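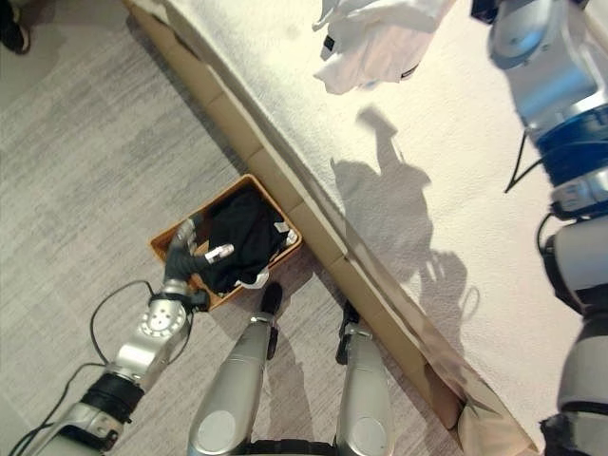
Laundry was never supposed to be the subject. We had come to the guesthouse at Zitberg to ask its housekeeper about old linens, and ended up spending most of a morning on the question of where black clothes go between the wash and the closet. She has looked after the rooms for many years and has strong feelings about it. Her answer, in nearly every bedroom, is a woven basket on the carpet, right up against the wooden base of the bed, with the dark things in it and nothing else. "People put the clean clothes on the bed," she told us, "and then it's bedtime, and you know where they go next. They go on a chair, and they stay on that chair until Christmas!"

She laughs easily, and she has the habit of straightening whatever is closest to her while she talks. During our visit that was mostly the corner of a white sheet. The guesthouse does its own washing, and it also takes in clothes from people staying on for a month or more, so there is always something waiting to be sorted.

Why does black get a basket to itself? "Lint," she said, before we had quite finished asking. "You put one black sweater in with the towels and you'll be picking at it all evening. My mother kept them apart and I thought she was just being fussy – well, now I'm the fussy one." She washes dark clothes inside out in cold water, and she doesn't fill the machine more than halfway, a rule she admits she breaks in September when the house is full.

She is less strict about the folding. We had expected something severe, with edges lined up and a board to fold around, and she waved the idea away. "In the basket, loose is fine. I fold it loose so it isn't in a ball, and I do it properly when it comes out. If you fold everything perfectly twice, you've done the job twice, and who has the time for that?"

The baskets themselves are a story she was glad to tell. The first few came from Ondrejka, a small shop down the hill that sold brooms and brushes and a bit of everything, and she paid 90 for each, which she thought was a shocking amount at the time. She still has them. She tried plastic ones in between (she won't say how many, and looked a little ashamed of it), and they cracked at the handles. A woven one sits quietly on a carpet, she says, and you can push it along with your foot when your arms are full of pillowcases.

We asked about labels too. She leaves them in, always, and she likes to find them before she does anything else with a garment. "It's the quickest way to know what you've got hold of. With black you can't see the front from the back, not in the evening, not with my eyes. So I feel around for the label, and then I know."

Then she talked for a good while about picking things up, which sounds like nothing until you hear her on it. Take a garment by the thick part, she says, at the collar or the waistband, and let the rest hang down for a moment before you lay it on the bed. The creases loosen a little and the sleeves find their own way out.

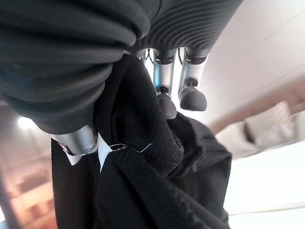 What she would tell a beginner

"Start with one basket," she said, when we were already standing at the door with our coats on. "Don't go out and buy a whole set. Put it by the bed, where you get undressed anyway, and empty it on the same day every week." Hers is Wednesday, and it has been for as long as she can remember.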